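## 4. Tidying the shared bench with the arm

The Otau cell takes over the clearing and setting out of kitchen items that bench staff used to do by hand. The operator's job is now to check the layout, start the run and step in when asked.

**4.1 Before the run**

1. Stand outside the marked area, on the side away from the arm.
2. Check that the plate, colander and mug do not touch one another.
3. Log in at the panel and select layout 2.

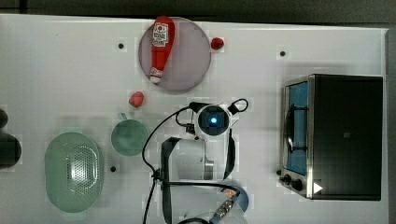
Branwen Dafis asked for the login to come first, as on her shift the layout list had timed out while the bench was still being checked. Either order is accepted.

**4.2 Approach**

4. Press Start. The speed limit for this section is 176 mm/s.
5. Do not move items by hand while the arm is over the bench.

> **Caution:** A stationary arm may still be powered. Press Hold and wait for the panel message before reaching in.

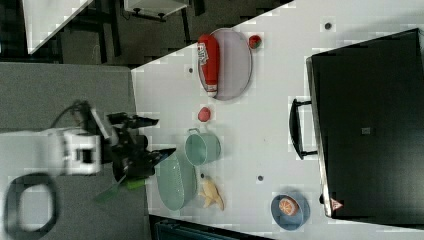
*Fig. 4-2. Arm at the bench, with colander, saucepan and banana.*

**4.3 Handling a mug**

6. Watch the gripper as it nears the rim. If the mug tips, press Hold.
7. Record each Hold on the shift sheet, with your initials.

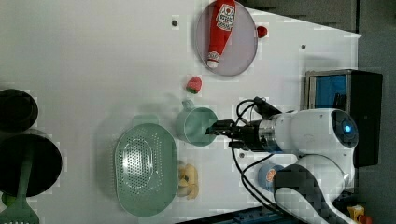

*Fig. 4-3. Gripper fingers inside the green mug.*

**4.4 Items near the oven**

8. Leave the oven switched off at the wall.
9. Stay at the panel during any move over the oven.

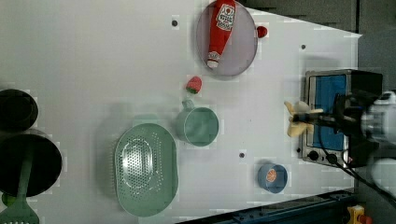 10. When the run ends, press Release and sign the sheet. The hand-clearing rota ends in October; staff on it move to checking duty at the same grade. Questions about the change go to Merja Aaltonen.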